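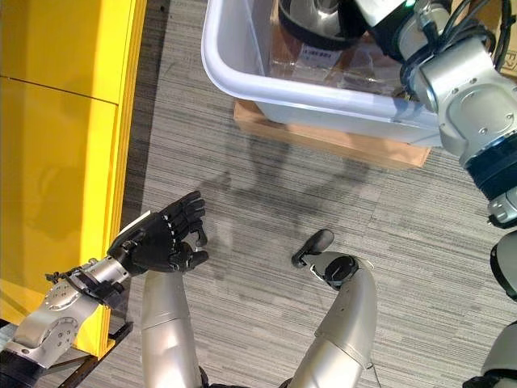
House rules for the robot corner, version 3

I finally rewrote our house rules over a long weekend in April, and a few of you asked me to put them up, so get comfortable. The old version was a binder. It had 281 separate rules in it, many copied from a supplier manual for a machine we no longer own, and I'm pretty sure the last person to read it all the way through was me, when I typed it.

The new one is 10 rules on one sheet of paper. I won't paste them all (half only make sense if you know our building) but these are the ones I'd fight for.

Rule one is about the floor. If a robot is powered, the carpet inside its reach belongs to the robot. You don't step in to nudge a box over a bit, even when you can see precisely which bit. You stop the arm, you say "stopped" out loud, you wait for somebody to say it back, and then you go in. It feels silly for a week or so and then you stop noticing.

Rule two: whatever the bin stands on gets checked before the bin does. We used to write pages about what goes in a bin and not one line about what was holding it up. A cardboard box underneath is fine by me as long as it's flat, closed and stiff enough that pushing down on the rim doesn't move it. Push with your own hand first!

Rule four is cables. Run one full slow pass by hand after anything on the arm gets changed, and watch the loops the whole way, especially at the upper joints. I logged 921 runs at Dadholm before we moved over to Liltham, and when I went back through my notes, the stops I'd marked "unknown" had a habit of landing right after somebody swapped a tool in a hurry.

Rule seven is my favorite and the one I get the most grief for. Look at the fingers and pads up close at the start of every session, with a light, before the first grasp. Grit gets into the texture of a grip pad and you will not spot it from where you normally stand. The check takes around 3 minutes and goes in the Sandu log with your initials, even if all you write is "fine."

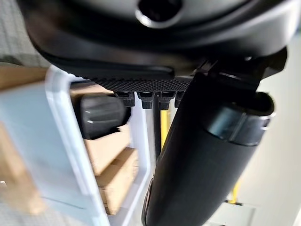
A reader from Lutwood wrote in after the last post to say that one sheet is too short, that rules people can memorize are rules people stop reading, and that their shop rewords the list every few months just to keep eyes on it. I kind of love that? I'm not sure I have the patience for it, but I did move the sheet from the inside of the door to the spot above the stop button, and I'm going to try changing the order in the fall - same rules, shuffled.

Next post is the labeling rules, and yes, I know what I promised about the barcodes.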